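周六去了Jorkalow的开放日，回来随便说说（一张图）

版块：自动化与机器人 > 参观见闻
2020年11月

螺丝拧到一半
楼主
先说结论，值得跑一趟，但别指望能学到多少干货。上午九点半到的，门口登记、量体温、发鞋套，排了好长的队。我本来是冲着装配那条线去的，结果被带着先听了半个小时公司介绍，PPT翻得飞快，我坐后排，字都看不清。
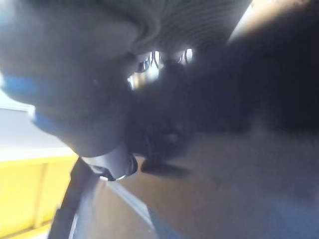
听完介绍才放我们下车间。一共三个演示工位，第一个是码垛，没什么好讲的，大家都见过；第二个是分拣小零件，围的人最多；第三个是拧紧加插装，我在那儿站得最久，腿都站麻了。讲解的小伙子人很好，问什么答什么，就是一问到节拍就开始绕。我追问了两次，他给了个数：单件40秒。我心想这也不快啊，我们厂里老师傅手快的时候比这利索多了。

不过人家也说了，演示时特意降了速，旁边站着观众，安全那边不让跑满。这个我能理解。

中午管盒饭，鸡腿的，还行。下午有个自由提问，我没等到最后就走了，赶高铁。有去的兄弟补充一下下午讲了啥？

南门修表
2楼
沙发。我也去了！估计跟你不是一批，我是下午场。下午的提问环节挺热闹的，有个大哥上来就问多少钱一套，主持人笑着说会后单独聊，底下一片嘘声，哈哈哈。

不过有一点跟你看法不一样，40秒真不算慢。你拿老师傅手快的时候比，那他下午四点还能这么快吗？夜班呢？我们车间去年统计过，同一道工序，早上跟下班前能差出一大截。机器慢是慢，可它一直是那个慢法。

螺丝拧到一半
3楼（楼主）
回2楼：这话我听过一百遍了，销售都这么讲。一直是那个慢法的前提是它别停啊。我站在那儿看的时候，光是停下来等人处理就有两回，一回是料没摆正，一回讲解员自己也没说清楚是什么原因，按了复位接着跑。要是在产线上，这两回谁去处理？还不是得有个人守着。

当然了，样机嘛，我也不是要喷人家。就是觉得宣传册上写的和现场看的，中间还隔着一段路。

潮汕牛肉丸加辣
4楼
有没有人知道他们末端用的谁家的？我在Strobel的展台上见过一套思路差不多的，那回是一月份，也说是即将量产，到现在没消息。

齿轮箱漏油了
5楼
回4楼：问过，讲解的说末端是自己做的，控制那块跟Gendora合作。具体合作到什么程度没讲，我估计就是买了人家的控制器，写进PPT里就叫战略合作了。

我来说点楼主没提的。我对那个工位印象最深的是换型。他们当场换了一种工件，从停机到重新跑起来，我掐表了，70秒。这个我是服气的。我们现在换一次型，工装拆了装装了拆，半个班次就没了。小批量的厂子，节拍差个几秒根本不要紧，要命的就是换型。楼主你们做大批量的，可能没这个感觉。

螺丝拧到一半
6楼（楼主）
回5楼：换型我没看到，应该是我去上厕所那会儿……错过了，可惜。70秒确实可以。包括重新示教吗？还是提前把程序都存好了，切一下？

齿轮箱漏油了
7楼
程序肯定是提前存好的，这个他们也没藏着。所以真来一个新件，从零开始要多久，我也问了，回答是“看复杂程度”。等于没回答。

南门修表
8楼
看复杂程度，行业通用答案，哈哈。

三班倒的猫
9楼
泼个冷水。这种开放日我参加过不少了，前年Bada也搞过一回，场面比这大得多，又是抽奖又是合影，我们老板当场头脑发热就定了。到货以后调了整整一个冬天，现场那套活儿在我们这儿死活跑不顺。地面不平，光线一天三变，来料还带油，人家演示车间里哪有这些东西。

所以我现在去看演示就一个习惯：自己带件去。口袋里揣几个我们的真件，问能不能当场试。十家有八家会说今天不方便。

螺丝拧到一半
10楼（楼主）
回9楼：这招好！我怎么没想到。下次我也揣几个。不过说真的，人家要是没准备夹爪，临时给个件也确实试不了，这个倒不一定是心虚吧。

三班倒的猫
11楼
试不了没关系，看他怎么说。懂行的会拿过去翻两下，告诉你哪儿不好夹，倒角大一点会不会好些。不懂的就光给你递名片。我就看这个。

小白求带飞
12楼
弱弱问一句，这种开放日学生能去吗？要不要钱？我学机电的，大三，还没进过正经的自动化车间，光看视频了。

南门修表
13楼
回12楼：能去，不要钱，网上报名就行，名额一场125人。我那场看到好几个背书包的，站得比谁都靠前，问得也比我们这帮老油条认真。下次有通知我顶一下这个帖。记得穿平底鞋，车间不让穿凉鞋和高跟，门口真的会拦。

潮汕牛肉丸加辣
14楼
价格到底有没有人问出来？

齿轮箱漏油了
15楼
没有公开报价。散场的时候我凑过去听了一耳朵，租赁的话有一档是按天算，一天1000，起租多久没听清。别当真，我也是在人堆里听见的，说不定是别的设备。

三班倒的猫
16楼
一天1000？那我雇两个人还能有人陪我聊天。

南门修表
17楼
楼上你们那儿招得到人再说这话。我们厂门口招工牌子从年初摆到现在，字都晒褪色了。

三班倒的猫
18楼
……这倒也是。不吵了，你说得对一半。

螺丝拧到一半
19楼（楼主）
统一回一下：私信问我要宣传册的，我就拿了一本，扫好了放网盘，明天晚上发链接。里面参数页只有两页，其他全是效果图，别抱太大希望。另外5楼的兄弟，换型那段你录像了吗？录了的话发我一份，我周一想拿去给我们工艺的看看。

齿轮箱漏油了
20楼
录了，有点晃，凑合看。私你了。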